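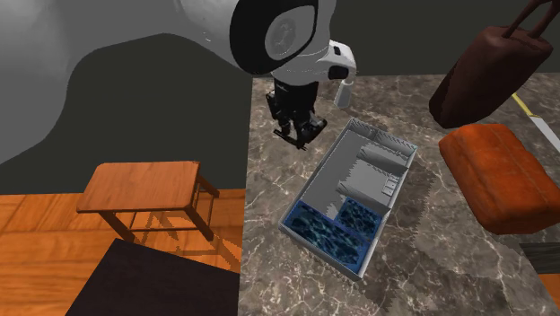
Kitchen sim is finally running on the old desktop in the garage. It took me since May, and my coffee intake should be a separate build log.

The job for the arm is simple – get the gripper down to the tray, close it, lift, don't launch anything across the room. I'm calling the whole project Mustus, after a cereal I made up as a kid.

Did 75 tries last night and 18 ended in a clean grasp. Last week that number was 5, so I'm thrilled!!

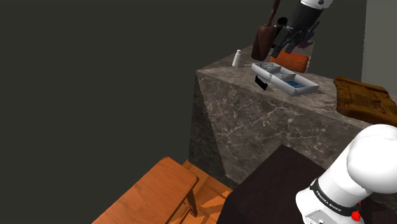

Biggest fix was slowing down the last bit of the approach. I had the speed set at 115 percent of my normal value (why??) and it kept nudging the tray.

Friction is still a guess on my part. I keep bumping it up a little, running it again, then forgetting to write down what I changed – so there's a notebook next to the keyboard now.

Next up is the real gripper mount. The folks at the Goltwood shop are letting me have the bench on Saturday and I still need to buy bolts. M6, if anyone has spares!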